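Lelgate's packing room gets its robot arm

Feb 4, 2022

I popped over to Bridstead this morning to catch up with the packing lot at Lelgate, who have been promised a robot arm for longer than some of them have worked there. It's nearly here! The plan is for it to take over the shelf work on the night shift, which means lifting boxes on and off the racks, 428 of them on a busy night.

Ruby-Lee Whitcombe runs that shift and was happy to talk me through it over a very strong tea. Her six packers are all staying on, she told me. Two will train to look after the arm and the rest move to checking and labelling, with the same pay and (this got the biggest cheer) no more 300-box lifting targets. Not everyone is thrilled, mind. One chap said he'd miss the lifting because it keeps him awake at three in the morning, and there are still questions about who gets called when the thing stops.
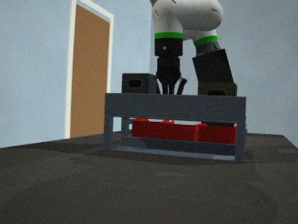

Training has been going on since November in Jaria, the simulation program the firm bought in, and I could happily have watched it for hours. The crew try out each job on screen before anyone lets the real arm near the stock. What they fuss over most is the space on top of the shelf, with the black gripper coming down between a black box and a dark green one and not much room on either side. The red container underneath is a job for later on, Ruby-Lee says. The first live shift is pencilled in for the end of the month, and I've been invited back, provided I bring biscuits.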